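3.2 Materials and work surface

The sorting task was carried out with small solid blocks on a flat board. We preferred a board to a tray, as a tray has raised edges and people tend to push the pieces against them. With a flat board the participant must decide alone where a group begins and where it ends. This was important for us, because the free space between groups is one of our two main measures.

The board is of maple, made from three strips glued side by side. The seams are faint but they can be seen, and in February, during the pilot study, we were worried that participants would use them as guide lines. Anil Fernandes checked the layouts from the pilot for this effect and found no sign that blocks were placed along the seams more often than elsewhere. We therefore kept the board as it was. It lies on a blue perforated table top, and the regular holes around the board gave us a simple reference when we put it back in its place between sessions.

The blocks belong to the Skastent set, which has plain shapes (cubes and triangular prisms) and also figurative ones, such as hearts. Colour and shape were not fully crossed. A participant who sorts by colour will sometimes put different shapes together, for example a prism and a cube of the same blue, while hearts of one colour form a group under both rules. We return to this limit in Section 5.

Each participant received the same written instruction: "Please arrange the blocks so that things which belong together are together." The word "belong" was not explained, even when participants asked. There was no time limit, but 31 of the 50 participants told us afterwards that they had felt some pressure to be quick.

Figure 2 shows a layout with separate colour groups. The two yellow hearts touch each other near the back edge of the board, and the blue prism and cube stand close together near the middle. The red and green shapes form a loose diagonal chain to the right of the blue pair, and the front half of the board is left free.

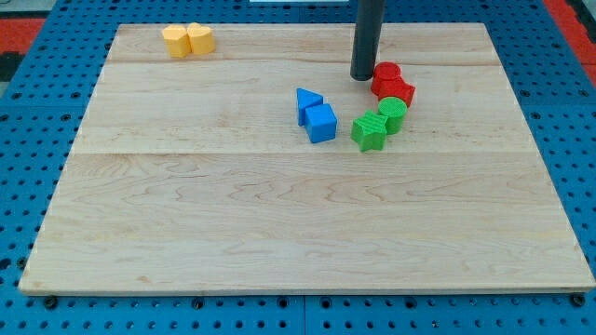
Figure 2. Blocks on the maple board, with yellow, blue, and mixed red and green groupings.

Chains of this kind caused the most discussion between the coders. Under the Muritz rule, two blocks are in one group when the gap between them is smaller than the width of a cube - the colour plays no role. Under the Trisorura rule, a change of colour always opens a new group. We report both values in Table 4.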